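5 Mar 2018

Sourdough and yeast notes, continued from the last notebook (the one with the torn cover, it is on the shelf by the scale).

I want to write down the drying problem properly, because Mervyn Wragg asked me twice and I gave him two different answers. The question is why the sandwich loaf goes stale on the second day when the flour is from Goodall, and stays soft until the fourth day when the flour is from Trernar. Same yeast, same tins, same oven.

What I did today:

- Mixed two doughs, 1,000 g of flour each, one Goodall and one Trernar.
- Salt, sugar and oil the same as in the Gritum recipe, page 11 of the binder.
- Water held at 37 °C for both. I checked it with the glass thermometer and not with the digital one, which I don't trust after it fell.
- Total weight in the bowl before kneading was written on the tape. I forgot to write it here for the Trernar dough. For the Goodall dough it should be in Mervyn's handwriting.

The Goodall dough felt tight already after the first minutes. It pulled away from the bowl early and I could see small tears on the surface when I folded it. The Trernar dough was slack and a bit sticky, and I had to wet my hands for the shaping. In my opinion this is most of the answer: the Goodall flour takes more water, and we give both the same amount because the recipe says so.

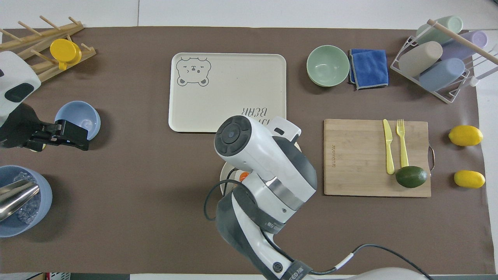
Mervyn does not agree. He thinks the bake is too long for both and the Goodall loaf only shows it first. He showed me his sheet from July, from the bakery course in Sarkville, where they took the loaves out earlier and let them cool in a closed cupboard. I can't say he is wrong. But the crust on his loaves was very pale, and people who buy a sandwich loaf like some color on it.

One more thing about the cooling. I left both loaves on the rack until they did not feel warm underneath, then put them in paper, then in plastic. Last time I went directly to plastic and the crust became leathery, which confused the comparison. So the old results for softness should not be used. I crossed them out in pencil, you can still read them.

Slicing: the Trernar loaf crumbles less at the heel. The Goodall loaf has a more even crumb and it is nicer to spread on. With a wet filling I would choose Goodall, with cheese it doesn't matter.

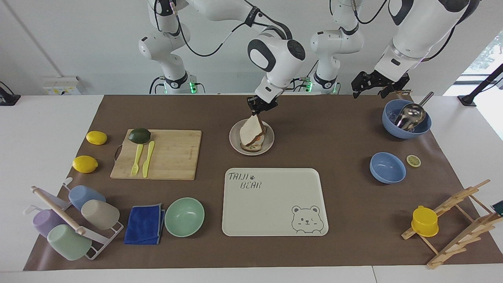

To do for the next bake:

1. Goodall dough with more water, added in small steps. Stop when it feels like the Trernar dough did today. Write down the weight EACH time.
2. One loaf of each kind out of the oven early, as Mervyn wants.
3. Press test in the morning, same person, same thumb. My thumb and his give different numbers.
4. Ask Goodall if the flour lot has changed. The sack has 2,016 stamped near the seam and I don't know if this is the lot or something else.

The old starter is fed and back in the refrigerator. The lid is only resting on the jar, please do not screw it down.

Mervyn, if you read this before me: the spare tins are still greased, and I have taken the good bread knife home to sharpen it.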